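Neues aus der Küche: kalt angesetzter Tee

Ihr Lieben, kaum wird es warm, steht bei mir wieder Tee über Nacht im Kühlschrank! Malou Hedegaard hat mich letztes Jahr darauf gebracht (danke, Malou!), und seither koche ich im Sommer kaum noch welchen auf. Ich nehme sieben Gramm Sencha auf 700 ml Wasser, Deckel drauf und ab ins Kalte.

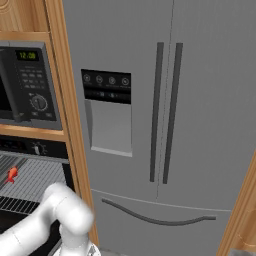
Kühlschrank mit Wasser- und Eisspender in der linken Tür

Morgens nur noch abseihen. Schwarztee darf bei mir ruhig länger ziehen, Minze kommt erst ganz zum Schluss dazu, sonst schmeckt sie mir zu sehr nach Heu. Mit Pfirsich probiere ich noch herum – der erste Versuch war ehrlich gesagt ziemlich fad. Schreibt mir gern eure Mischungen, im September sammle ich sie dann hier im Brief!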